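Skona Science Pages for Young Readers
How Do Robots Pick Things Up?

A robot arm needs something at its end to hold things with. That part is called a gripper. Grippers come in many shapes, and engineers must test them before choosing one.

Two fingers or a suction cup?
A finger gripper squeezes an object from two sides, much as you hold a pencil. A suction gripper pulls on a smooth surface with air. Suction works well on glass or a flat box, but a surface full of holes lets the air in – and the object may fall.

What makes a test fair?
Every gripper must be given the same job. At the Pirihi workshop, engineer Araba Kyei gives each one 30 tries with the same object, starting from the same place. Her team writes down every drop and every slip.

Practicing on a computer
Many tests are first run in a simulation, a computer model of the robot and its surroundings. The Pirihi team ran 550 simulated tries before using a real arm. A dropped object in a simulation does not break, and the test can be started again at once.

In one simulated job, the arm must carry a flat tray made of small squares. Its gripper has short, dark fingers. Yellow, blue and green bins stand side by side on the table, and the tray must be held above them without touching the sides.

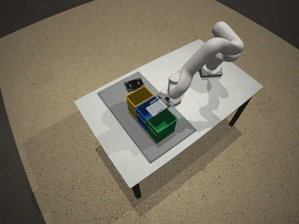

Words to know
Gripper: the part of a robot that holds objects.
Simulation: a computer model used for testing.
Controller: the computer that tells the arm how to move.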